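Workshop notebook, Sumska field
Sunday, posted by the marker bench
Reading time: 3 min

Spent the morning on the rental markers after the December group bookings. Stripped 12 of them. Most only needed the bolt wiped down and a new o-ring at the tank end. Three had paint shell packed behind the detents, so those got soaked and brushed out before going back together.

Chronographed everything at the bench afterward. Marker 7 was creeping up over a string of shots, so I swapped the regulator spring and ran it again. Steady now — tagged it to be checked before the next game anyway.

Hopper lids: the Kuneck ones still crack at the hinge. The Bernau lids fit the same necks and close tighter, but they stick if there is any grit in the track. Rinse first, then dry fully. 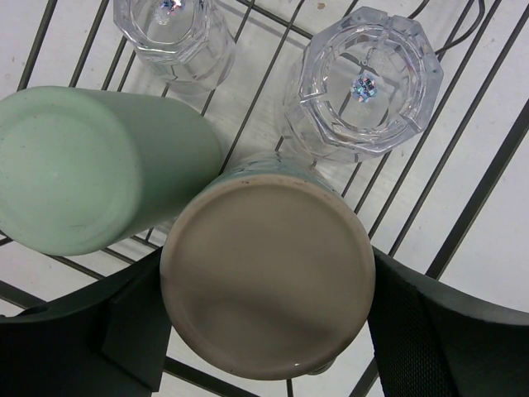

Pētersons disagrees on the lids and would keep the Kuneck ones on the junior markers, where small hands have to open them between rounds, and replace them as they go. Fair enough. Left the junior rack alone for now and put Bernau lids on the adult set only.

Goggles next. Thermal lenses with scratches in the center go in the scrap bin, no second opinions. Foam is worn on the older frames and needs ordering with the squeegees.

Paint store: about 400 balls left in the open case, a few dimpled. Use those for testing, not for customers.

Bin 1772 has the spare detents.

Recent entries
Netting repairs, north side
Tank test dates
Barrel plugs and where they go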